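What the Paint Swatch Won't Tell You

By Loubna Abou Zeid

Nesma Bensaid has heard every claim a paint can make. Washable. One coat. Odor free. Breathable. She has been painting the insides of other people's houses for long enough that she reads the front of a can the way most of us read junk mail. 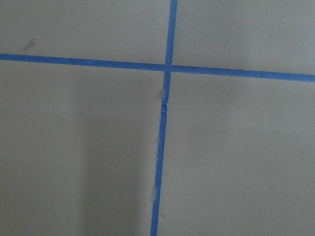 "I turn it around and read the back," she says. "The front says one coat. The back says one coat over a similar color, on a sealed surface, at the right temperature, with the right roller. So, two coats."

I had gone to see her with a chip on my shoulder. Last July I paid extra for a premium gray called Jallona, from a company named Zundeo, and it went on my hallway looking like wet cement and dried looking like slightly lighter cement. The woman at the counter had told me it was a "warm, living neutral." I wanted someone to tell me I had been had.

Bensaid wouldn't go quite that far. She asked which way the hallway faced (north), what bulbs I had in it (whatever was in the drawer) and whether I had tried a sample first (no).

"Then I don't know that the paint did anything wrong," she said. "Gray is the hardest one to buy off a card. It takes on whatever is near it. You put it by a green rug, you get a green gray. People blame the company, and sometimes they should, but mostly they bought a two-inch square and hoped."

I asked her whether the expensive stuff is any better. She thinks some of it is. She likes how the mid-priced Destora line covers, and she will use it in a bedroom or a dining room without arguing. What she doesn't buy is the ladder of prices above it. A gallon of the top range cost a client of hers 50 dollars more than the one below, and she put both on the same closet wall to see.

"I knew which was which because I put them there," she says. "My client didn't. She picked the cheap side and then she bought the other one anyway, for the name. Fine. It's her closet."

Her own test is dull, and she is happy to admit it. She paints a big piece of poster board, two coats, lets it dry overnight, and moves it around the room for a few days. Morning, dinner time, lamps on. She won't let clients paint patches straight on the old wall, where the old color shows around the edges and throws the eye off.

I pointed out that paint companies now have apps for this. You take a picture of your room and the phone fills in the color. She made a face.

"The phone is already guessing at the color of your room. Then it guesses at the paint. Then your screen is too bright. I had a man show me his living room on one of those and the wall was nicer than any wall I've ever seen. I said, I can't paint that. That's a lit-up screen."

We got on to tape, about which she is even less patient. She uses it on trim and on anything she'd hate to scrub, presses the edge down with a putty knife, and pulls it while the last coat is still a little soft. She doesn't believe the promises on the roll about how many days you can leave it up. "They say 7 days, 14 days. In whose house? With the sun on it?"

Then there are the quotes. A reader had sent me one from a firm called Belhaj for a single small bathroom, $673, with a line on it for "surface conditioning." I showed it to Bensaid, who read it twice.

"That could be patching and sanding, and if it is, good, that's most of the job. Or it could be a man with a damp rag. I'd ask them to write down what they are going to do, in plain words. If they won't, I'd find somebody else."

She doesn't think the price is crazy. Bathrooms are fussy, she says, with lots of cutting in and nowhere to put the ladder. What bothers her is paying for a word.

I am not fully won over. It still seems to me that if a paint only behaves after six questions about bulbs and rugs, the store might put a few of them on the card. Bensaid shrugged at that. Stores sell paint, she said, and a person who goes home to think about it may not come back.

As for my hallway, she told me to change the bulbs before I touch a brush. I bought warmer ones on the way home. The wall is now a sort of oatmeal in the evenings – better than cement, though I wouldn't call it living.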